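Finished the second Tuhumury book last night. Short thread, no spoilers past chapter 3.

It's a crime series set in Sarkton, a mill town with one hotel and a river that floods every January. The first book was a missing person. The second starts with a body in the hotel laundry.

I liked it more than the first. The detective gets a proper case this time and the town doctor has something to do besides sign forms.
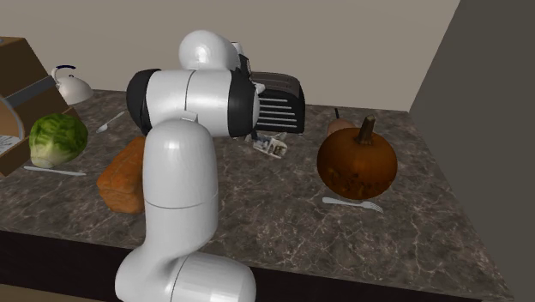

The middle drags a bit – there's a long stretch about a land sale that I skimmed. It does matter later, so don't skim it like I did. I had to go back and reread two chapters.

Length is roughly 300 pages. I read it over 7 evenings.

My copy came used from Rurnero. Listed as Very Good, and it was, apart from a crease on the back cover. They had a few left when I looked.

If you want new, Rirkent has the reissue with the gray cover. Same text as far as I can tell, smaller print.

You can start with this one. The first book's ending gets mentioned on page 40 or so, though, and it gives away who did it.

Book three is already on the shelf. Will post when I'm done with it.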